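Print this page | E-mail this page

Skidlow's planner gets to the door fine. The handle is another matter, says the engineer who writes its control code.

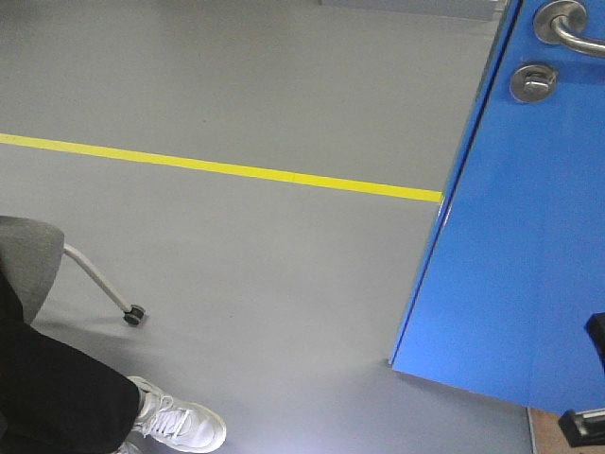
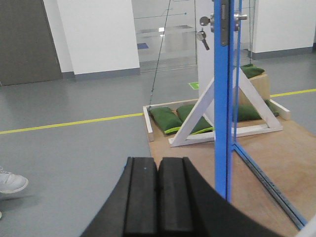
Text: Corico staff writer, robotics software
June 2023

"Perception hands us a pose, planner trusts it. That was the bug." Blue door, steel hardware, lots of shine. Depth drops out on both, and glass is worse.

So now the stack re-plans from the wrist view, every 100 ms. "Used to be 648. Way to slow."

Logging next. Kanaujia, the replay tool, holds 2000 runs. Searching them is "still kind of painfull." A fix is due in August.

And the simulator? "Good for crashes. Bad for latches."

Contact Corico | Back to top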